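Course Handout 2: Comparing Hand-Held Grippers on Soft Household Items
Instructor: Oduor Bakilana

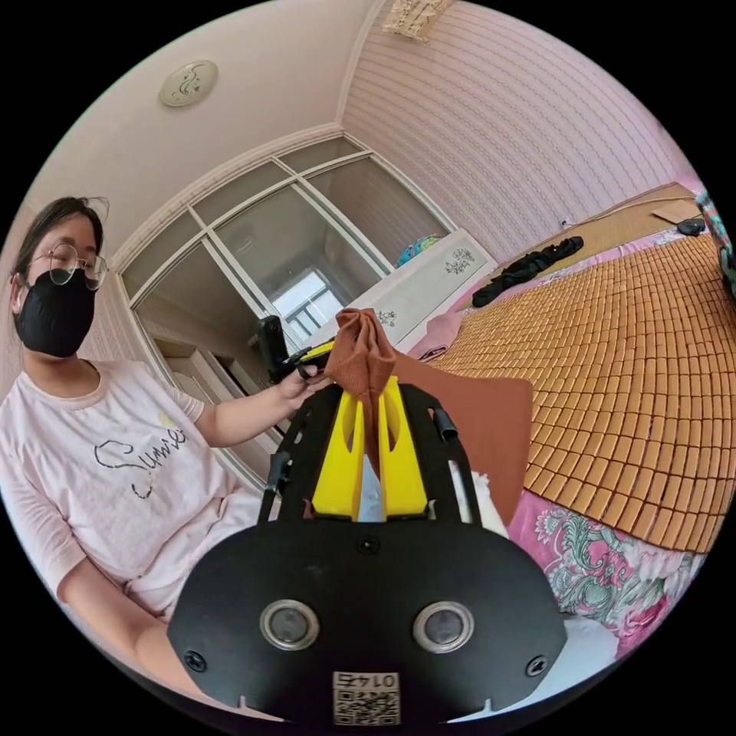 Students will compare two finger sets, Romard and Flonum, on the same group of garments. Each pair of students receives one set for the first half of the session and exchanges it for the other at the break. Results are entered on the shared sheet before leaving.

Why fabric
Rigid objects tell us little about finger design at this stage. Cloth folds, slides and bunches, and a grasp that holds a sock by its upper edge may fail on a towel of the same weight. Knitted items also catch on fingertips, and a late release should be recorded separately from a failed grasp.

Procedure
1. Check the finger screws and close the fingers fully once before the first trial.
2. Place the item on the work surface without smoothing it.
3. Approach from above, close, lift to chest height and hold.
4. Lower the item and open the fingers. Note whether it falls free.
5. Repeat with the next item. Do not repeat a failed trial unless the instructor asks for it.

Recording
Enter the item, the finger set, the grasp point and the outcome. The outcome is one of: held, slipped, dropped, late release. Remarks are welcome but should be kept to one line.

The May session produced 780 trials, of which 639 were marked as held. Those figures combine both finger sets and should not be used to rank them — the items were not divided evenly.

Reading for next week
Course reader, section on contact and friction. Students working with the Botier controller should also bring their calibration notes.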